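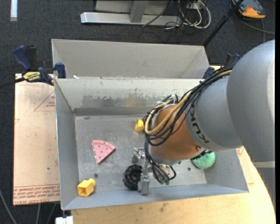
KUKA arm with cable bundle and hose, reaching into an open metal bin.

Ticket: Duplicate and delayed shipping labels, Ongate site
Status: Resolved, monitoring
Opened: 2019-09-08
Product: Flirnow client, Umali print server
Customer: Clastby
Priority: Normal (raised to High, then lowered)

Reported problem

Labels sent from the Flirnow client to the shipping desk printers sometimes come out late, and sometimes come out twice. The duplicates carry the same tracking number. Staff have been throwing the second copy away, but at least one reached a carton and the carrier rejected it at intake. Customer first noticed the behavior in July and assumed it was a paper sensor fault. Print heads and rollers were cleaned with no change.

Customer has two label printers at the shipping desk and one in the returns area. The returns printer is reported as fine.

Initial response

Asked for the following:
- Umali server log covering a duplicate
- exported job history from the Flirnow client
- printer configuration label from each of the printers
- whether the duplicates happen at a certain time of day

Customer replied that it is worst first thing in the morning and after lunch. They also see it when the desk has been quiet for a while. Rarely seen when the desk is busy.

Log review

The client history shows a single submission for each duplicated label. The operator is not pressing Print twice, and the client is not resubmitting. The duplicate is created after the job reaches the server.

The server log for the same job reads:

job accepted
queue assigned: SHIP-A
device status probe sent
no reply within 3000 ms
job marked failed, requeued
device status probe sent
device ready
job sent
job complete
orphan job released
job sent
job complete

The requeue is expected. The orphan release is not. When a job is marked failed, the server should drop the original spool file before making a new one. In this log the original is left in the spool folder, and the cleanup task later finds it and releases it to the queue as if it had never been tried.

Asked for a directory listing of the spool folder and its permissions.

Configuration review

The configuration labels show that both shipping desk printers have energy saving turned on. The returns printer has it turned off. All three printers are on the same firmware. This matches the times of day given by the customer, because a printer in energy saving mode takes several seconds to bring its network port back up, and the status probe gives up before then.

Customer did not recall turning energy saving on. It is the factory setting on this model, and the returns printer was set up by hand from an older checklist that turns it off. The shipping desk units were replaced under warranty and set up with the quick start sheet, which skips that page of the menu.

First change

Turned off energy saving on the SHIP-A printer only. Left SHIP-B as it was for comparison.

Result: no delays on SHIP-A. SHIP-B still delayed after quiet periods and produced one duplicate. Customer asked to have SHIP-B changed as well and did not want to wait for further testing. Changed.

Priority lowered at customer request.

Priority raised

Customer reports duplicates on SHIP-A again, with energy saving off. No delay this time. The label prints at once and a second copy follows a few minutes later.

Requested a new log. The probe was answered normally in this case, so the sleep setting is not involved. The server marked the job complete, tried to delete the spool file, and got an access denied error. The cleanup task then picked up the file and released it.

This is the same leftover file problem as before, reached from the other direction. Energy saving was hiding it by being the more frequent cause of complaints.

Spool folder permissions

The listing arrived. The spool folder is owned by the local administrator account. The Umali service runs under a domain service account which has read and write permission on the folder but not delete. Files created by the service itself can be deleted, since it owns them. Files created while the service was running under the old local account cannot be, and neither can files in the subfolders that were made at that time.

Customer confirmed the service account was changed as part of a password policy update. The folder was not on their list of things to check. The install guide does mention it, but only in the section on new installs - the section on changing the service account says to restart the service and nothing else. Documentation request filed separately.

Antivirus was considered as well. The on-access scanner covers the spool folder and could hold a file open long enough for a delete to fail. No sign of that in the log. Those failures are recorded as a sharing violation, and every error here is access denied. Recommended an exclusion anyway, as per the install guide.

Second change

With the customer on the phone:

1. Paused all queues in the Umali console.
2. Stopped the Umali service.
3. Moved the contents of the spool folder to a holding folder. Do not delete them until the customer has checked for labels that never printed.
4. Gave the service account Modify permission on the spool folder and applied it to all subfolders.
5. Started the service and released the queues.
6. Printed two test labels to each queue. All printed once. Spool folder empty after each job.

The returns queue had leftover files too, so it was exposed to the same fault. Customer went back through the returns bin and found duplicates that had been taken for customer reprints.

Timeout setting

Customer asked whether the probe timeout should be raised. It can be, under Devices, Advanced, Status Probe. Advised leaving it at the default while energy saving is off. A longer timeout holds up every job in the queue behind an unreachable printer, and with SHIP-A and SHIP-B sharing a failover group the operator would see a long pause before the job moves to the other unit.

If energy saving has to be turned back on for site policy reasons, raise the timeout first and test with a printer that has been idle long enough to sleep.

Open items

- Customer to add the energy saving setting to the quick start sheet used for replacement printers.
- Customer to review the holding folder and confirm that it can be deleted.
- Cleanup task releases completed jobs without checking their status. Passed to development as a defect. No fix version assigned.
- Documentation request for the service account section of the install guide, linked to this ticket.

Customer update

No duplicates and no delays on any of the queues since the second change. Holding folder reviewed and deleted. Customer asks to keep the ticket open until the defect has a fix version. Set to monitoring.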